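Section 6: Running the cloth-handling demonstration on open days

This section covers the bed station only. The bench stations are in Section 7. It assumes the hand-held gripper has been charged and checked as set out in Section 3.

Revised 15 April 2025. Questions to Nyokabi Okoth at the Illcombe site.

6.1 Before visitors arrive

1. Spread the sheet over the bed. It does not need to be smooth.
2. Put one blue cloth on the sheet, within arm's reach of the operator's side.
3. Turn the gripper over and check that the round caps on both arms are seated. Do not tighten them past the stop.
4. Start a new session in Lillix and enter the visitor group's name. Session numbering carries on from the last open day (the October one closed at 3,607).

Note: Two staff are needed at this station, one to operate and one to talk.

6.2 Picking up the cloth

1. Hold the gripper with the fingers pointing away from you and down toward the cloth.
2. Lower it until the fingertips touch the fabric.
3. Squeeze the trigger slowly until the fingers close on a fold or a corner. A corner is easier for visitors to follow.
4. Lift, pause, and let the group see the cloth hanging before you move it.

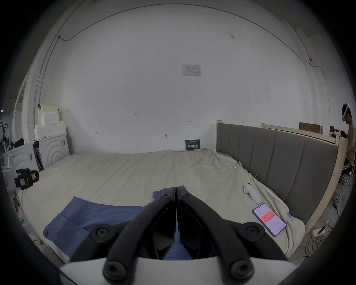
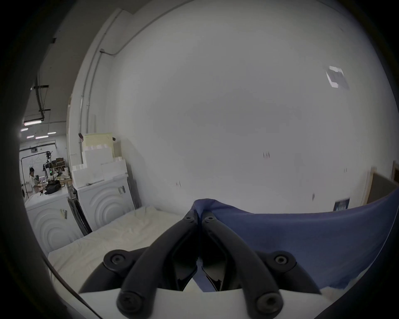
Figure 6-1. Gripper and blue cloth at the bed station. First view: fingertips at the cloth on the bed. Second view: a corner held between the fingers.

5. Lay the cloth back on the sheet and open the fingers fully before moving away.
6. If the cloth slips, leave it where it falls and start again from step 1. Visitors like to see a second try – there is no need to stop the session.

Caution: Keep sleeves, lanyards and hair clear of the finger linkage. Visitors under 175 cm may need the step from the Nandasham kit to reach comfortably. Place it on bare floor, clear of any cables.

6.3 Visitor turns

1. Demonstrate twice yourself first.
2. Hand over the gripper with the fingers open.
3. Stay on the visitor's left and keep one hand near the release.
4. End the turn once the cloth is back on the sheet.

Note: Children may take a turn only with a parent or teacher beside them. Talha Minhas keeps the sign-in sheet.

6.4 Closing the station

1. Save the Lillix session and wait for the tone.
2. Wipe the fingers with a dry cloth. Do not use solvent.
3. Return the gripper to its charger.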